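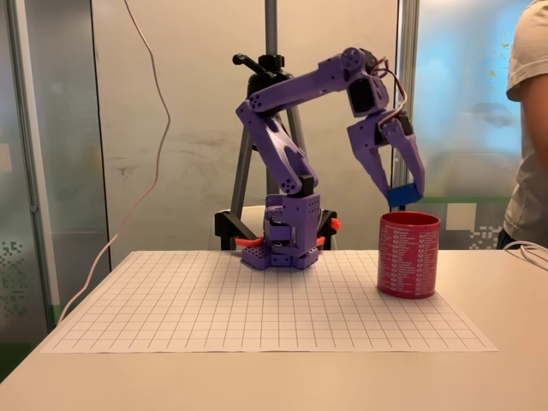 Review: The Arker Meditation Bench and Cushion Set

By Lerato Shezi, Resources Desk, Westden Interfaith Center
October

Last updated: October, 4:20 p.m.

The Westden Interfaith Center maintains a quiet room that is open to all members and to visiting groups of any tradition. It is used for seated meditation, for contemplative prayer, and on some evenings for scripture study. The Center purchased 20 Arker sets last winter to replace the folding chairs and the mixed cushions that had been donated over the years. This review records our experience with them and is intended for congregations and study circles considering a similar purchase.

What the set includes

Each set consists of a low kneeling bench, a flat floor mat and a round cushion that may be placed on the bench or used on its own. The bench legs are hinged and fold beneath the seat. No tools are required. The mat cover and the cushion cover both close with a zipper and may be machine washed. A carrying strap is supplied, although it is short, and taller members have found it awkward over the shoulder.

Comfort over a full sitting

Our standard sitting lasts 60 minutes, with a short period of walking at the midpoint. Most members who kneel reported that the slope of the bench kept weight off the ankles for the first half. Some discomfort in the shins was common after that, particularly on the stone side of the room, where the mat is too thin. We now place a folded blanket under it there.

The cushion is firm and arrives overfilled. Members who sit cross-legged generally removed two or three handfuls of the buckwheat filling before they were satisfied. The manufacturer's leaflet mentions this only on its last page. The removed filling should be kept in a labeled bag, as the cushion settles with use and will need some of it back.

Vilho Lindqvist, who leads the silent prayer group, prefers the older Farnent bench, which has fixed legs and a wider seat. He considers it steadier for those who bow from a kneeling position. We tested the two side by side and agree with him on this point. The Arker bench shifts slightly when weight moves forward, and it should not be used for full prostrations. The Farnent model does not fold, however, and a room that must be cleared between groups cannot easily store it.

Noise

The hinges are quiet when new. Four of our benches began to click within the first season, and the sound carries in a silent room. A small amount of wax on the hinge pin corrected three of them. The fourth was exchanged under warranty without difficulty.

Suitability for different traditions

The set carries no symbols or lettering, and the covers are supplied in plain gray or dark blue. Our visiting Buddhist, Quaker and Sufi groups have all used it without objection. Groups that sit for chanting asked for more height, which can be obtained by using the bench and cushion together. Members who are unable to kneel or sit at floor level should continue to be offered a chair, placed within the circle.

Durability and care

The seats have been wiped down weekly and show little wear. The blue covers have faded along the window wall. Replacement covers may be ordered singly, and ours arrived in the correct size.

Each bench is rated by the maker for 100 kilograms. Groups with heavier members should request the reinforced version, which the Kirui retreat house uses and which we have not tested.

Recommendation

The Arker set is recommended for shared rooms where seating must be stored after each use. Groups with a dedicated space, or whose practice includes bowing, should consider a fixed bench. Members wishing to try a set before ordering may borrow one from the Resources Desk for up to two weeks.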